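Minutes of the upkeep meeting, Clunville workshop, March 2020

Present: Yee-man Yen (chair), Brijesh Prajapati, Anatole Renaud, Gaspard Lefèvre (notes)
Apologies: Gaspard Brunet

Yee-man welcomed everyone and thanked Anatole very kindly for the cake. The notes of the last meeting were agreed.

1. The hand-held gripper pair
Brijesh took us through his work on the pair at the mug table, and a good long talk it was. He has gone over the jaws and linkages on both sides, and would like them looked at again after every 70 runs – we had been leaving it until well over that. Anatole asked whether the cables might be tied back at the wrist. Brijesh would sooner leave them some slack, and we were happy to go along with him.

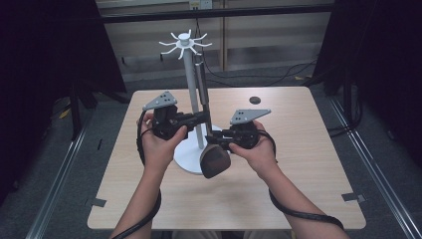

Item 1: both grippers on the mug, beside the white stand.

2. Spares
Gaspard L. reported 30 jaw pads in the drawer and 60 on order from Sistach. All agreed that this should see us through to September.

Actions
Brijesh to write up the jaw check on one page and pin it by the table.
Anatole to ring Sistach about delivery.
Gaspard L. to pass these notes to Gaspard B., with our best wishes.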